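Getting hard water film off glazed plates?

Posted by Trokitz

So I moved in August and the water at the new place is super hard. My plates come out of the dishwasher with a chalky haze, and the dark green ones look the worst – the white ones hide it pretty well. Rinse aid didn't do much. Any ideas before I replace the whole set?
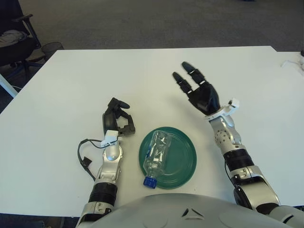 1 min read

Setiawan
Don't toss them! I soak mine in plain white vinegar and warm water, 3 parts water to 1 part vinegar, then go over the ridges with an old toothbrush. If your plates have raised rings like mine, that's where the gunk sits. Rinse well and dry with a towel right away. Do not let them air dry or you're back where you started (ask me how I know).

Bakilberg
get a softener. we put in a Genditz last year and i never looked back

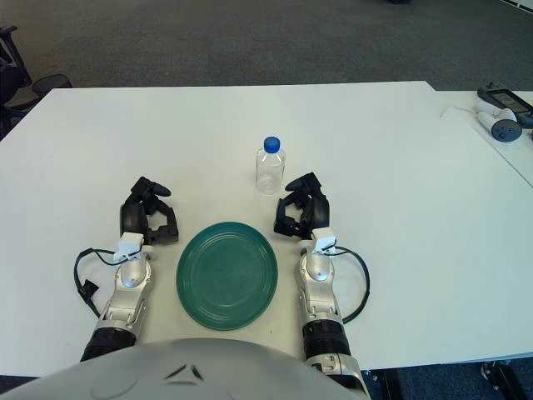
Can I just run a cup of vinegar through the dishwasher instead?
Sure, on the top rack with the plates in, but not every week – it can be rough on the rubber seals.

Trokitz
Thanks both! Tried the soak on one plate and it's way better after 7 minutes. Softener will have to wait, I rent.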